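November, kurz nach elf abends

So, die Küche riecht immer noch nach Quitte, und ich klebe an der Stuhllehne fest. 193 Quitten standen heute Mittag in Kisten im Flur (die vom Hof Borbély zählen wirklich einzeln ab, steht so auf dem Lieferschein), und ich war so übermütig zu glauben, das sei ein Nachmittag Arbeit. Haha. Nach der ersten Kiste hatte ich Blasen am Daumen, nach der zweiten habe ich angefangen, mit dem Obst zu reden.

Den Flaum reibe ich jetzt mit einem alten Frotteehandtuch ab – geht viel besser als mit der Bürste! Danach vierteln, Kerngehäuse raus, und da wird's mühsam, die Dinger sind ja hart wie Holz. Ich lasse die Schalen dran, das Gelee wird damit fester und kriegt diese schöne Farbe. Auf ein Glas kommen bei mir 330 Gramm Saft, Zitrone nach Gefühl. Beim ersten Topf habe ich zu früh abgefüllt, der ist jetzt eher Sirup. Auch gut, kommt in den Tee.

Zwischendurch war der Gelierzucker alle, also im Nieselregen rüber zu Rasach, wo das Kilo schon wieder teurer geworden ist. Habe trotzdem fünf Packungen genommen und mich auf dem Rückweg geärgert, dass ich keine Gläser mitgenommen habe. Die Twist-off-Deckel passen nämlich nur auf die Hälfte meiner Sammlung, der Rest stammt aus irgendwelchen Gurkenjahren.

Morgen dann Quittenbrot. Das muss flach aufs Blech und tagelang trocknen, und ich habe keine Ahnung, wo ich in dieser Wohnung drei Bleche unterbringen soll. Vielleicht auf dem Kleiderschrank. 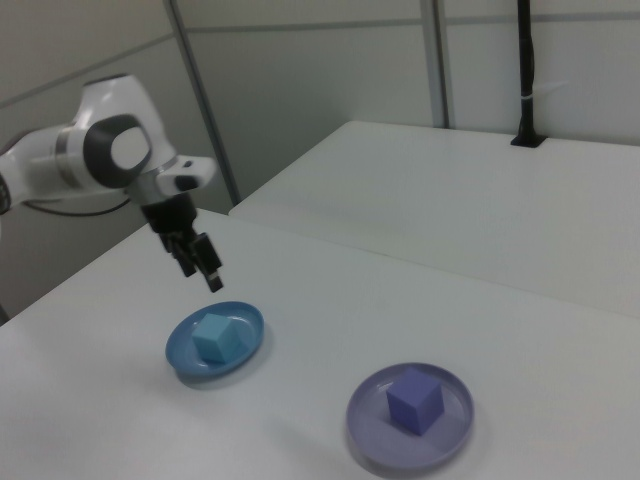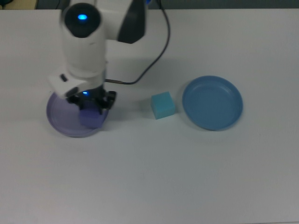
Von nebenan kam vorhin noch der Einwand, Quittenbrot gehöre in den Ofen, bei 50 Grad und mit einem Kochlöffel in der Tür, auf dem Schrank werde es nur staubig, und die Schalen hätte man vorher auch besser weggelassen.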